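Fio sobre lavar manta felpuda em casa, porque perguntaram três vezes esta semana e eu respondo sempre a mesma coisa.

1/ Primeiro a etiqueta. Se a bacia estiver riscada, não lave em casa. Se tiver o número 30 dentro, é água a 30 graus no máximo. Poliéster felpudo em água quente fica áspero e não volta.

2/ Sacuda a manta na janela antes de molhar. Cabelo e migalha saem muito mais fácil a seco. Quem tem gato passa uma luva de borracha no sentido do pelo.

3/ Lave sozinha. Toalha solta fiapo e o fiapo gruda no felpo. Aprendi com uma toalha branca e uma manta preta que era da Augustina Quansah. Ela ainda fala nisso.

4/ Sabão líquido, metade da dose normal. Amaciante não. Ele deixa uma película na fibra e o pelo começa a embolar.
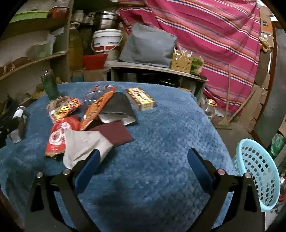

Manta azul na mesa, com uns panos e um pacotinho vermelho em cima.

5/ Centrifugação baixa, 400 rotações. Se a máquina não deixa escolher, use o ciclo de roupa delicada.

6/ Para secar: sombra, estendida em dois varais paralelos, para o peso não puxar tudo para um lado só. Secadora só no ar frio. Ferro, nunca.

7/ Quando estiver quase seca, escova de cerdas macias, sempre na mesma direção. Demora uns minutos e é o que mais muda o resultado.

8/ O Fuseini Laryea perguntou da lavanderia. A Dokley, aqui do bairro, cobra por peça e entrega passada. Peça para não passar. Manta de casal grande eu levo lá, na minha máquina não cabe.

9/ Frequência: uma vez por mês no inverno, se fica no sofá. Guardada no armário, uma lavagem antes de guardar e só. Saco de pano, sem vácuo, que amassa o pelo.

10/ Lã de verdade é outro assunto. Faço um fio separado em junho.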